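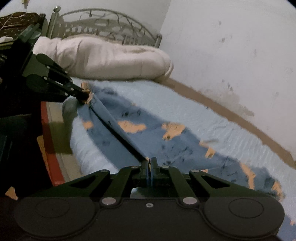 Pull the edge straight before you make the first fold.

Home | Kitchen | Laundry | Closets | Workshop | Contact

Folding Kids' Clothes on the Bed

A made bed is the best folding table in most homes. It's wide, it's the right height for a lot of people, and you can't leave the job half done if you want to sleep there later. Smooth the cover first with the side of your hand. Push the comforter up against the headboard and work on the flat part.

Thin cotton is harder to fold than denim. It creeps, and the edges curl under after a trip through the dryer. Take two points along one edge and pull them apart until the cloth lies straight between them. Do the same on the opposite edge. If a seam still puckers, run a thumb along it – no iron needed for play clothes.

Shorts

1. Lay them face up and pull the legs level.
2. Fold one leg over the other so the side seams meet. The crotch will stick out in a small point. Tuck it in.
3. Bring the hems up to the waistband.
4. Fold once more if your drawer is shallow. Ours is 9 inches deep front to back and the extra fold helps.
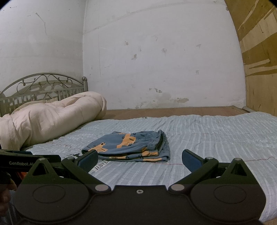 Vehicle-print shorts, folded, with the elastic waistband at one side.

Elastic waistbands want to spring open. Press down on the gathers for a moment before the last fold, and don't stretch the band flat while you do it or the stack will lean.

Pajama pants fold the same way with one extra turn. T-shirts need their own method, which is on the Shirts page.

Putting them away

Stand the folded pairs on edge in the drawer so the prints show. A child can pick one without digging through the rest. We keep 11 pairs in a Nudwood drawer insert, the narrow one, and move the outgrown ones to a Wulent box on the closet shelf every October. Write the size on the end of the box, not the lid.

Leave 2 inches of slack in each row. A packed row looks good for a day and then everything comes out at once.

Updated Feb 14, 2019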